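Spent the morning on the wrist camera side of the control stack again. Notes as a thread, mostly so I can find them later.

The short version is that our arm controller trusts the wrist views too much once the gripper is close to something pale and smooth. The head view has its own problem, and that one is motion blur.

Two close views and one from head height. 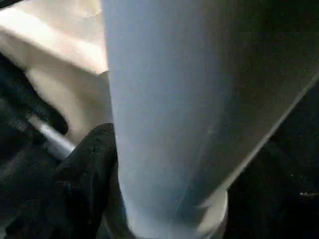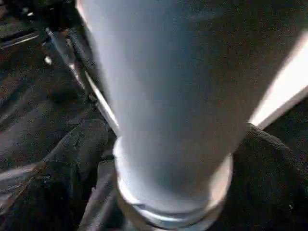
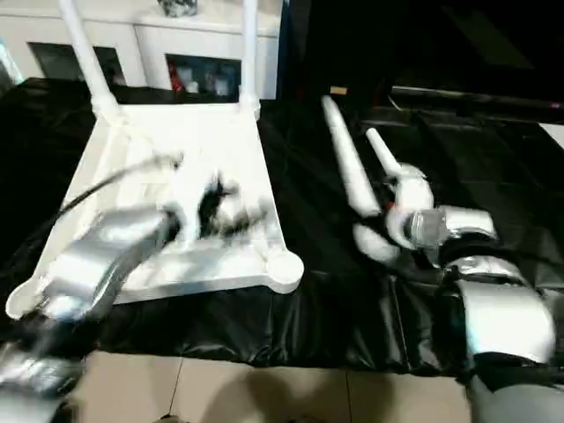
Close range first. When one surface takes up most of the view, the feature tracker has very little to hold on to. It picks up grain and calls it texture. The tracker then reports a tiny motion that isn't there, and the servo loop corrects for it.

The old fix was a deadband on the correction. It hid the jitter and also hid real slip, so I took it out in December.

The new fix is in Colombo, our perception node. It scores each wrist view for usable texture before the tracker runs. Under the threshold, the view is dropped and the controller falls back to joint encoders and finger position.

Threshold is 161 right now. It's a count of corners that survive two passes, with the gripper's own pixels masked out. I don't love having a bare number in there but it has held up on everything we replayed.

The masking matters more than I expected. Dark grainy finger pads produce loads of corners, and they all move with the camera. Without the mask the tracker happily reports that the world is standing still.

Shiny parts are the other trouble. A highlight on a curved rim slides along as the wrist turns, so it looks like a feature but moves at the wrong rate. Colombo now rejects points that disagree with wrist odometry for 3 updates in a row.

Head view next. Flarside is the planner, and it wants the arm outline from the head camera to check against the model. If the arm is moving fast, the outline smears and the check fails. Flarside used to treat a failed check as a possible collision and stop the arm.

So we had a planner that stopped the arm for moving at the speed the planner had asked for. I found this by reading logs, after a long time blaming the network.

Now the check is skipped above a joint speed limit and run again as soon as the arm slows down. Self-collision is still covered by the model the whole time, and the two arms keep their separation margin of 80 mm.

The margin is too big for work where both hands need to be near the same object. I want it to shrink on approach, but only when both arms have fresh encoder data. That branch isn't merged.

Timing: all of this broke a bit when we moved to Plarkier for message transport. Camera messages and encoder messages were stamped by different clocks - one at capture, one at arrival. Everything is stamped at capture now.

If you run a setup like this, log the stamp and the arrival time both. It costs almost nothing and we lost days without it.

Replay tooling: I wrote a small script that takes 1,000 views from a log, runs the texture score and sorts them. Looking at the lowest ones by eye tells you quickly if the threshold is silly.

It lives in the Broditz repo under tools, with a readme that is one paragraph long. Run it with the mask turned off once, just to see how different the order gets.

Still open: low light. Sensor noise pushes the corner count up, so a dark view can pass the score when it shouldn't. Next I'm trying a noise estimate per view and subtracting it from the score. Will add to this thread when I have replay results.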